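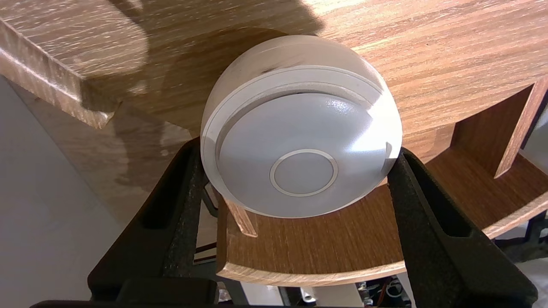 3. 煙感知器を取り付けて、親機に登録する

さて、親機の設定（第2章）が終わったら、いよいよ感知器です。うちではSakeckの無線連動タイプを使っていて、この章もそれに合わせて書いています。Inivnessの旧型をお持ちの方は、登録の手順だけちょっと違うので、章の終わりの注を先に読んでくださいね。

用意するもの
・感知器本体と取付ベース
・付属のネジ2本
・プラスドライバー、鉛筆、ぐらつかない脚立
・親機の管理番号を書いたメモ（私の家は2139でした）

3.1 場所を決める

1. まずは寝室と階段の上から。私は最初に台所から始めてしまって、魚を焼くたびに鳴らしていました……。台所には煙式より熱式のほうが向いています。
2. 天井に付けるなら、壁や梁から60センチ以上離します。エアコンの吹き出し口からは1.5メートル以上。ここは巻き尺でちゃんと測りましょう！
3. 決まったら鉛筆で薄く印をつけます。賃貸の方は、穴を開ける前に大家さんか管理会社に一声かけてください。

3.2 ベースを固定する

1. ベースを天井に当て、ネジ穴の位置を写します。
2. 石膏ボードだけの場所ではネジが効きません。下地を探すか、ボード用アンカーを使ってください。私は下地センサーを買うのをケチって、穴をひとつ無駄にしました。
3. ネジは最後まで締めず、少し回せるくらいで止めておきます。向きを合わせてから本締めするとラクですよ。

注意：脚立の天板には乗らないこと。作業中は誰かに下で支えてもらうと安心です。

3.3 親機に登録する

本体はまだベースにはめないでください。手元に置いたままのほうが断然やりやすいです。

1. 親機のメニューから「機器の追加」を選びます。
2. 管理番号を入れて決定を押すと、待ち受けが始まります。制限時間は300秒。意外とたっぷりあるので、あわてなくて大丈夫です。
3. 感知器の電池の絶縁シートを引き抜き、登録ボタンを長押しします。「ピッ」と鳴ったら指を離します。
4. 親機の一覧に新しい機器が出たら、部屋の名前を付けます。「寝室1」「寝室2」だと後で絶対に迷うので、「北の寝室」みたいな名前がおすすめです。

注：画面にエラー734が出たら、たいてい電波が届いていません。親機のそばまで持ってきて、手順1からやり直してください。Feltvilleに住むRaed Bitarさんは、親機を金属棚から下ろしたら一発で通ったそうです。

3.4 はめて、鳴らしてみる

1. 本体をベースに当て、時計回りに「カチッ」というまで回します。
2. テストボタンを押します。かなり大きな音が出るので、小さなお子さんやペットがいるお宅では先に別の部屋へどうぞ。
3. ほかの部屋の感知器も連動して鳴るか、歩いて確かめます。ドアを閉めた状態でも聞こえるか、ここも忘れずに！

注意：本体に塗装をしたり、シールを貼ったりしないでください。煙の入り口がふさがってしまいます。線香やライターの煙で試すのもやめましょう。

お手入れのこと

月に一度テストボタンを押して、ホコリは乾いた布でさっと拭くだけ。私は毎年1月に全部の部屋をまとめて点検しています。本体の交換時期は側面か裏のラベルに書いてあるので、天井に付ける前にメモしておいてください（私は付けてから気づいて、また脚立を出しました）。

Inivnessの旧型の方へ：3.3の手順2と3が逆になります。先に感知器のボタンを長押しして、そのあと親機で管理番号を入れてください。Betancurの中継器を挟んでいる場合は、登録が済むまで中継器の電源を切っておきます。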